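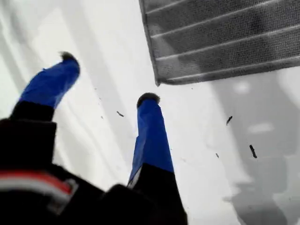 **How often should the worktop be oiled?** Twice in the first month, then once every six months. A top beside a sink may need a third coat in the first year.

## 6. Care of your Udala worktop

Leave the top for 48 hours after fitting before you start. Udala tops leave the Ruvport works with one thin coat of oil, enough for transport but not for daily use.

### 6.1 Daily cleaning

1. Brush off crumbs and grit.
2. Wipe along the grain with a damp cloth and a drop of washing-up liquid.
3. Wipe again with clean water.
4. Dry the top straight away, paying attention to the joint behind the taps.

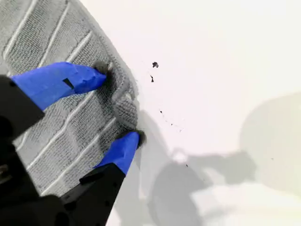
Do not leave standing water on the surface overnight. Tea, red wine and beetroot will mark an oiled top within 20 minutes, so wipe up spills when they happen.

**Caution:** Do not use bleach, scouring powder or steam cleaners. Wire wool leaves fragments in the grain that turn black.

### 6.2 Applying oil

One 248 ml tin of Keltia worktop oil covers a top of standard length, both coats included. Order the tin as part 493.

1. Clear the top and clean it as in 6.1. Allow it to dry for four hours.
2. Sand any rough patches lightly with fine paper, then remove the dust.
3. Stir the oil. Do not shake the tin.
4. Spread a thin coat with a lint-free cloth, working along the grain.
5. Wait 20 minutes and wipe off whatever has not soaked in.
6. Leave overnight and repeat from step 3.

Cut ends take up more oil than the face - go over them a second time while the first coat is still wet.

**Warning:** Cloths soaked in oil can catch fire on their own. Lay them flat outdoors to dry, or soak them in water before throwing them away.

### 6.3 Marks and scratches

Light scratches can be sanded out and re-oiled. Sand an area wider than the mark, or a dip will show. For burns deeper than 1 mm, see section 8.

**Note:** Tops supplied with the Takeda hard finish must not be oiled. Check the label under the front edge; hard-finish tops carry the code 127.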